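Search this site Enter keywords Go

Selitside Water Reuse — progress report, March

Metering at Selitside now covers 2,393 households. Flow data from the Prarka loggers is complete for both supply zones.
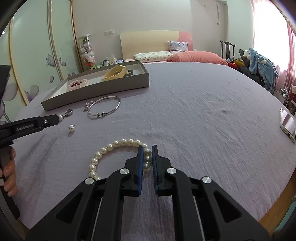
Leakage in zone 2 remains above target — repairs to the Tosurville main will need a further 300 metres of pipe, of which 200 are on order from Younis. Spending is within the agreed budget.

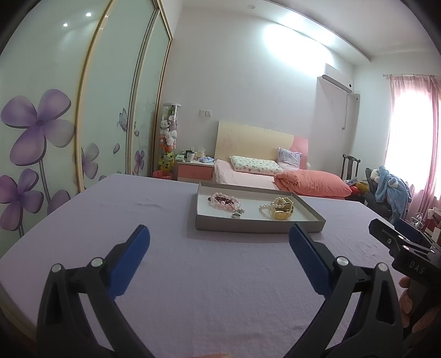
Table with pale purple cloth.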